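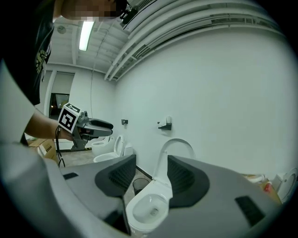
Game Design 1 — Notes for Session 4: Experience Points and the Long Middle

Last time we talked about how a role-playing game gets its player through the first hour. Today we move on to the part that eats most of the playing time and gets much less love, the long stretch between the first real town and the final dungeon. If you have ever put a game down at level 14 and never gone back to it, you already know a good deal about the subject!

Level curves

A level curve is just the list of how many points the player needs to reach each new level. The simplest is the flat curve: every level costs 100 points, from start to finish. Students like it because it is easy to balance on paper, but in play it gets dull quickly, as the monsters are worth more and more while the price stays the same.

Most games use a rising curve. Our class project, Tretolura, asks for 30 points for level 2 and 250 for level 5, and by level 12 the price has climbed to 3,823. That looks frightening in a table. Please don't judge it there — play it, with the real encounter rates switched on, and write down where you start to feel tired. Mine was the marsh road, and I suspect it will be yours too.

Grinding

Grinding means fighting the same battles again only to get stronger. Some players find it restful (I do, with a cup of tea and the sound turned low), and some will throw the controller across the room. What matters for us is whether the game forces it. A boss that can be beaten at level 9 with clever use of items, or at level 12 with plain strength, leaves the choice to the player.

Look at the two bosses in the Wundent chapter. The first one gives you a choice like this. The second has a healing spell that simply outpaces a weak party, and there is no way around it. I would like you to come to class with one change that fixes this without touching the level curve.

Reading and homework

Chapter 3 of the Wingate course reader, up to the section on random encounters.

Play Tretolura from the Sakalauskas gate to the end of the marsh, keeping a short log as you go.

Bring your draft curve, on paper or in a spreadsheet. The finished version isn't due until May, so rough is fine.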